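Recogida de demostraciones para clasificar piezas por color con dos brazos

Memoria del proyecto de fin de grado, grupo Giltodach
Curso segundo, entrega de junio

1. Resumen

El trabajo consiste en reunir un conjunto de demostraciones teleoperadas con el que entrenar una política de imitación. La tarea elegida es recoger ladrillos de construcción grandes repartidos por la mesa y dejarlos en tres cubetas blancas, un color por cubeta: verde a la izquierda, rojo en el centro y azul a la derecha. La célula la llamamos Plernholm y el programa de grabación, escrito por nosotros, Vanags.
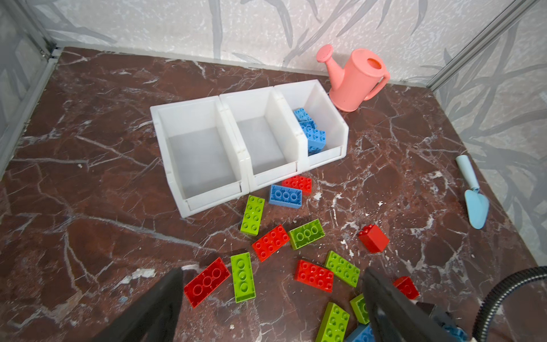
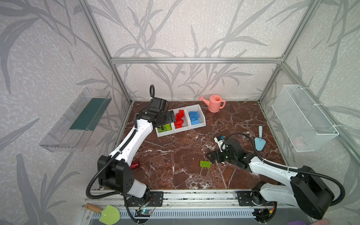

Vista de la cámara de pinza, con ladrillos azules solo en la cubeta derecha, y vista de la cámara fija, con los tres colores en sus cubetas.

2. Montaje

Los dos brazos van atornillados a un raíl de aluminio en el borde delantero de la mesa. El recinto es de perfilería de aluminio con paneles forrados de papel estampado con motivos vegetales. El suelo imita una situación doméstica: mármol marrón con vetas, que refleja algo y complica la segmentación por color más de lo que esperábamos.

Las cubetas están siempre hacia el fondo. A su derecha dejamos una regadera de juguete y, más cerca de la pared derecha, una palita azul claro. Ninguna de las dos forma parte de la tarea. Están como distractores, y la palita nos interesaba especialmente por tener un color cercano al de los ladrillos azules.

Se graban la cámara fija, las cámaras de las pinzas y las posiciones articulares de los dos brazos. Todo se guarda con una misma marca de tiempo. Al principio cada flujo llevaba su propio reloj y hubo que repetir la primera tanda entera.

3. Protocolo de grabación

Cada episodio empieza con las cubetas vacías y los ladrillos esparcidos a mano. Usamos ladrillos de 2x4 y de 2x2. No se colocan ordenados: unos quedan con los tacos hacia arriba, otros boca abajo con los tubos a la vista y otros de canto. En las primeras pruebas los poníamos todos derechos y el modelo no sabía qué hacer en cuanto encontraba uno girado.

El operador maneja los dos brazos a la vez. El orden de recogida es libre, pero fijamos estas normas:

Un solo ladrillo por agarre.
Si un ladrillo cae fuera de la cubeta, se vuelve a coger y el episodio sigue siendo válido.
Si se mueve la regadera o la palita, se anota en la ficha.
Los brazos no se cruzan por encima de las cubetas. Mientras uno suelta, el otro espera o trabaja en la parte delantera.
El episodio termina cuando no quedan ladrillos en el suelo y los dos brazos han vuelto al reposo.

La cuarta norma se añadió en febrero, después de un choque entre pinzas que desajustó un soporte de cámara. Los episodios anteriores a ese cambio se conservan en una carpeta aparte y no se han usado para entrenar.

4. Datos obtenidos

Se grabaron 900 episodios. De ellos se descartaron 61 en la revisión, casi todos por pérdida de imagen en alguna de las cámaras de pinza. El resto de los descartes se debe a ladrillos dejados en una cubeta equivocada sin que el operador lo corrigiera. Los fallos corregidos sí se han mantenido, porque enseñan la recuperación.

Cada episodio lleva una ficha de texto con el operador (en clave), la hora de inicio, la disposición inicial y las incidencias. La revisión se hizo viendo el vídeo de la cámara fija a velocidad doble. En los casos dudosos se miraba también la cámara de pinza, que permite ver si el agarre ha sido limpio.

5. Dificultades

Los ladrillos pegados a la base de las cubetas son los más difíciles. La pinza tiene poco sitio para abrirse y tiende a empujarlos contra el labio delantero. La solución de los operadores fue arrastrarlos primero hacia el centro, y así aparece en los datos.

El segundo problema es que las cubetas se llenan de forma desigual. Si los ladrillos caen amontonados, los últimos sobresalen y alguno resbala. Probamos a pedir a los operadores que los dejaran tumbados, pero alargaba mucho los episodios y lo retiramos.

También hay diferencias de estilo entre operadores. Unos vacían primero un color y otros van a por el ladrillo más próximo. No hemos filtrado por estilo. En el entrenamiento preliminar, con el código base de Hakmont, se nota cierta indecisión al elegir la primera pieza, y creemos que viene de ahí.

6. Trabajo pendiente

Falta limpiar el suelo entre tandas de forma sistemática, ya que las motas blancas sobre el mármol se ven en la cámara de pinza y no queremos que el modelo las tenga en cuenta. Queda también grabar una tanda con las cubetas desplazadas y otra sin distractores, para comparar. Las fichas se entregan en el anexo 4 junto con el script de conversión.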